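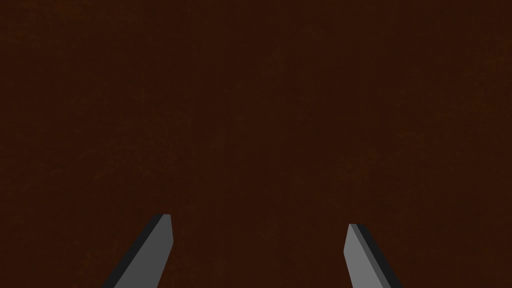
I'd been meaning to get to the Escobedo open day for years, and in May I finally did. It's a community darkroom and gallery down a lane behind the bus depot, and once a year they let anyone wander through for nothing. I got there early, which was just as well, as the printing room only takes six people at a time.

Jolene Fairweather ran the first session. She printed one of her harbour negatives three times, a bit darker each go, and had us argue over which we liked best (I went for the murky one and was outvoted!). I'd forgotten how slow it all is, and how nice it is to stand in red light with strangers and not look at your phone. 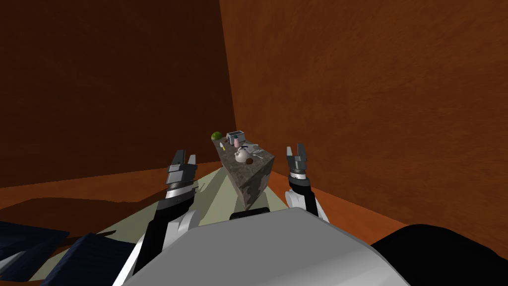

Upstairs was the members' show, 64 prints hung quite close together. My favourites were Đạt Ngô's pictures of his aunt's noodle shop before opening – chairs still on the tables, steam on the window. Qistina Majimbun had a wall of night buses, all taken through wet glass, and I went back to those twice.

After a cheese scone I sat in on the talk about getting a first exhibition together. Huia Goodwin took us through how she cut a huge pile of work down to 16 pictures, mostly by leaving them on her kitchen wall and taking down the ones she got sick of.

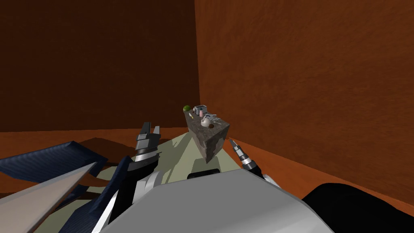 Do you have to be a member to use the darkroom? Anyone can book an evening once they've done the induction, but members get first pick of the slots.

I've put my name down for the next one. There were only 25 places and the sheet was filling up fast when I left, so get in quick if you fancy it.
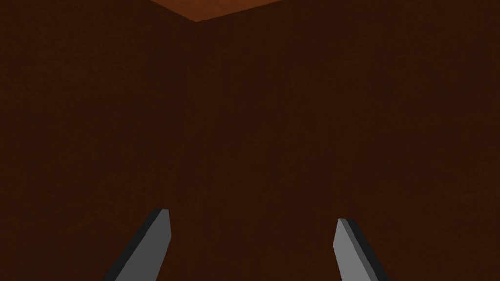

Open day at Escobedo, May

Recent posts
Zine fair round-up
My first roll of expired film
Framing on the cheap

Comments

Kylie Hapeta: Gutted I missed this! Is the members' show still up?

Marlo: The night buses were brilliant. Scones even better.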